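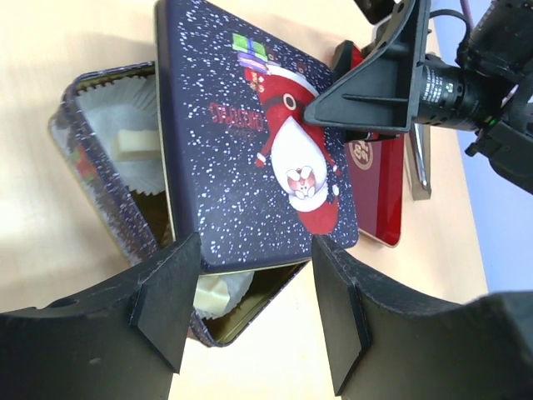

*The Santa tin, with two of the white chocolate ones in their papers.*

December, and late — past eleven, I think, and my feet are killing me, but I want to get this down while I still remember it.

So today was candy day! I have been threatening to do it for weeks and I finally cleared off the table and got going right after breakfast. The plan was white chocolate bars in the little molds Tineke lent me, dark chocolate with orange peel, and a pan of walnut fudge if I had any steam left by the afternoon (I had just enough).

The white chocolate gave me fits, of course. First batch seized up on me. I'd gotten cocky and used the microwave, went off to answer the door, and came back to something like wet sand. That was 300 grams of the good stuff from Gavalas, gone. Well, not gone, I scraped it into a jar and it can go into cookies. For the second batch I did it the slow way, over a pan of barely simmering water, and it behaved beautifully. I let it go all smooth and shiny and then poured, and tapped the molds on the counter the way Kosmas does to get the bubbles out. He does it so hard you can hear it from the street. I went gently and I still have a few pinholes, but only on the undersides.

Eun-ji called right in the middle of the pouring, naturally, and I put her on speaker and propped the phone against the flour. She wanted to know what to bring on Christmas Eve and I said nothing, and she said she was bringing rice cakes, so that was that settled. We talked for ages. She's finally decided about the apartment and she's taking it, third floor, no elevator, big windows. I'm so happy for her. I also think she is going to hate those stairs by February, but I kept that to myself.

Then the tins. I love the tins! I bought them at Brestari back when the weather was still warm and felt ridiculous carrying Christmas things to the car in sandals, but they always sell out and I wanted the navy ones with the snow. Santa on the lid is my favorite. He's got a pile of presents on his back, green and purple, and a little pink nose, and he looks like he's been at the sherry. The inside is that nice brassy gold color, so even a plain piece of candy looks like it cost something.

I'm using cupcake papers this year, the white fluted ones. Last year I put everything in loose on wax paper, and by the time Dionysis got his it had all slid down to one end and the fudge had eaten the caramels. He was very polite about it. The papers take up more space than I figured, and the bars are rectangles and the papers are round, so they sit a bit funny, but I like how it looks. I kept opening the first tin back up to admire it. I did this a lot, if I'm being truthful with my own diary.

One thing to remember for next year: let the chocolate sit out longer before packing. I was impatient and left thumbprints on a couple of the dark ones, so those are now "for the house." I've had one already. The orange peel is really good — a little bitter, nice and chewy. More salt on the fudge, though. I wrote that down last year too and then didn't look at it.

Ourania stopped by at four for the big cooling rack and stayed for coffee. She ate a piece of fudge standing up in her coat and told me the whole saga of her brother and the snowblower, which I will not repeat here as it would take up the rest of the book. She says the post office line is already out the door, so I should get Tineke's tin in the mail early. I have a padded box that should fit if I turn it on its side, except then everything tips over. Hmm. Maybe tissue paper on top, packed in tight. I'll try it in the morning.

Still to do: ribbon (I have the red but it's all creased, maybe iron it?), tags, another bag of sugar, and wash that double boiler, which is soaking in the sink with a white ring around it like a bathtub. The kitchen smells like vanilla and oranges clear down the hall. There's powdered sugar on the radio and I have no idea how it got up there.

Going to bed. The fudge is under a dish towel and I'll cut it tomorrow after coffee.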